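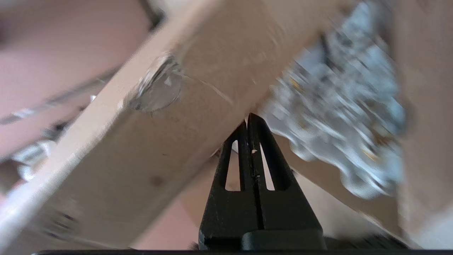 Wooden board at a steep angle.

Oltcombe mill to label timber boards with moisture readings
8/30/22

The Oltcombe sawmill is to print a moisture reading on every batch of shelving and furniture board it sells to the trade. The change takes effect in December and applies to solid softwood and edge-glued panels. Sheet materials bought in from other suppliers are excluded.

Readings will be taken after kiln drying and again before dispatch, and the label will show the second figure. Batches above 8 per cent will be held back from the interior joinery range and either returned to the kiln or sold for outdoor use. Until now the mill has supplied moisture data only on request, usually as a single average for a full delivery.

The decision follows a storage trial run with Mitsotakis-Vlachou, which makes flat-pack shelving, and the Zemitz flooring works. The trial used 300 boards kept in an unheated warehouse for 126 days. Of these, 134 had bowed or cupped beyond the limit the two firms accept for visible parts. Most of the rejected boards came from stacks placed against an outside wall, where the spacing battens had been set too far apart.

Mitsotakis-Vlachou will use the labels to sort incoming stock for its Floro shelving range. Uprights will be cut from the driest batches, as movement there affects the fit of the pegs. Shelves and back rails may be cut from the remainder. The company has not changed its own tolerance for finished parts.

The mill advises customers to leave wrapped boards flat in the room where they will be fitted, and to unwrap them only when the heating has been running at its normal setting. A label reading is valid for unopened packs only.

Prices for the joinery range stay the same until the end of the year. Labelled stock can be ordered through existing trade accounts, with packs available in the current lengths and thicknesses.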